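Gonano Robotics Club
Minutes, Wednesday meeting, 4 p.m.

Chair: Melahat Coşkun
Apologies: the two Cleltemton mentors

1. Last month's minutes
Approved with one fix: the Castaño trip is in November.

2. Cloth handling project
Melahat gave the update and it was a good one! The folding group now has 669 demonstrations logged, with 64 of those added since the last meeting. Everyone agreed the newer ones are smoother, especially the pick-up from a crumpled start, which used to take people several tries. A big hand to the first-years, who have really gotten the feel for how hard to squeeze.
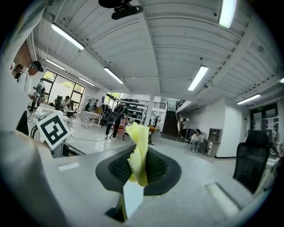 Discussion moved on to which fabrics to try next. Towels got the most votes, then T-shirts (inside-out ones too, if we feel brave). Socks were put off until spring. We also talked over whether every demonstration should start with the cloth in a fresh heap. Agreed yes, and whoever is recording shakes it out and drops it again between runs.

3. Guminberg student challenge
We're in! Teams can have up to four members, so we will enter two and share one set of training data. Both teams are keen on the laundry task. The sorting task was discussed at length and left open.

4. Equipment
Spare finger pads to be ordered this week. Please write your initials on the sign-out sheet when you take a battery, and put it back on charge afterward.

5. Any other business
Request for a beginners' session on labeling. Melahat is happy to run it and will post a sign-up list.

Meeting closed 5:10 p.m. Same time next month.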